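How to Book a Private Villa Without Blowing the Budget

I get asked about this a lot, so I finally sat down and wrote out how I do it. My sister and I have rented villas in six countries now and we've made most of the mistakes already (including one "sea view" that you could only get by standing on the bathtub!).

Step 1: Set a total, then work backwards

Don't start with the nightly rate. Start with the number you can spend on the whole stay, fees and food and all. For our last trip to Lesero that number was $2000, and once I took out the car and groceries I had $1085 left for the villa itself. Now I knew what to type in the price filter.

Step 2: Move your dates a little

We went in April, just before the prices jumped, and the same house was $80 a night cheaper than it would have been a few weeks later. If the calendar lets you slide the dates, slide them! Try arriving midweek too.

Step 3: Read the fees page before the photos

I know, the photos are the fun part. But cleaning, linen, pool heating and the late check-in charge all live on that other page, and they add up fast. I keep a note on my phone with the real total for each place, so when I fall in love with a terrace I can see what it costs me.

Step 4: Write to the owner

Send a short, friendly message before you book. I ask whether the pool is shared, how far the nearest store is on foot, and what's in the kitchen. Kathleen Ní Mhurchú, who rents out the little house we stayed in near Jasham, wrote me back a whole page, with bakery hours and everything. A slow or grumpy answer tells you something as well.

Step 5: Plan to eat in

A villa saves you money when you use the kitchen. We do breakfast and most dinners at home and go out for one long lunch. Pack a sharp knife in your checked bag, some salt, and a bit of olive oil in a small bottle (double bag it, trust me). 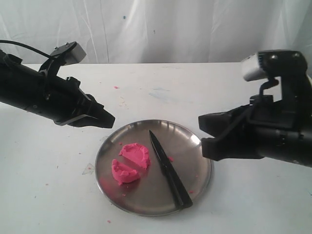

A round stainless steel plate on a white tabletop.

Step 6: Check the cancellation terms twice

Look for the exact date your refund drops, and put it in your calendar with a reminder a few days ahead. Screenshot the terms too. On our Tully booking the wording on the site changed after we'd paid, and my screenshot got us the deposit back.

Step 7: Take pictures when you arrive

Walk through every room with your phone before you unpack. It takes a few minutes, and then you can go jump in the pool.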